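Rultance opens furniture reuse store in former Plulico plant

MOEN – A furniture reuse store has opened in the former Plulico packaging plant on Skorau Road, giving residents a place to drop off used household and office furniture that would otherwise go to the county landfill.

The store is run by Rultance, a nonprofit that has operated a smaller shop out of a rented garage on the north side of town. The new building has a loading dock, a heated sales floor and a separate room for repairs. It opened to the public in June.

Rultance signed a 10-year lease on the front part of the plant. The town council approved a change of use for the building last winter after a public hearing at which several neighbors asked about truck traffic. Under the permit, deliveries and pickups have to end by 6 p.m., and trucks must enter from the Skorau Road side.

Cabinets, desks, dressers, bookcases and office chairs are accepted if they are complete and can be used as they are or after a small repair. Pieces are checked for missing hardware before they are priced.
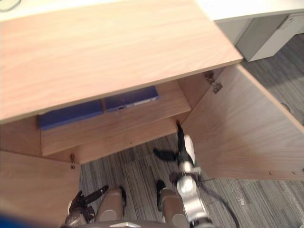 A light oak-veneered cabinet with its doors open, showing the metal hinges inside.

Prices at the store start at 2 dollars for small items such as drawer organizers and lamp shades. Most dressers and desks sell for less than 90 dollars. Customers who buy a large piece can leave it at the store for up to a week while they arrange to have it moved. Delivery inside town limits is available for a flat fee.

The store does not take mattresses, box springs, cribs, large appliances or anything with water damage. Upholstered sofas and armchairs are taken by appointment only, and staff may turn them down at the door. A full list is posted at the entrance and at the town clerk's office.

The county has been looking for ways to cut down on bulky waste. A report presented to the council last year found that furniture made up 36 percent of the material left at the town's spring curbside collection. The report recommended a drop-off site within town limits, noting that the nearest one was a long drive away and closed in winter. 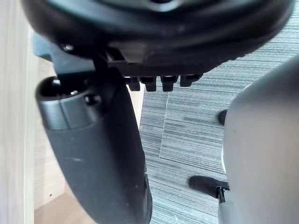 The town is not paying for the store, but it has agreed to send residents there first. Starting this fall, people who call to schedule a bulky pickup will be asked whether the item is still usable. If it is, they will be given the store's drop-off hours. The curbside pickup will still be offered for broken items, and the pickup fee will stay the same.

Rultance also plans to hold evening repair classes in the back room, covering basic jobs such as regluing loose joints, replacing drawer slides and adjusting cabinet doors. The first classes will be limited to adults. Registration will be handled at the front counter, and a schedule is expected once the workbenches have been installed.

The rest of the Plulico plant remains empty. The company moved its packaging lines out of Moen several years ago, and the property has changed hands since then. The current owner has told the council that the roof over the rear section needs to be replaced before it can be leased. No timeline has been given for that work.

The store is open from 10 a.m. to 5 p.m. most days – a sign at the road shows any closings. Donations are accepted at the loading dock until 4 p.m. Parking is free in the front lot, and drivers with trailers are asked to use the gravel area next to the dock.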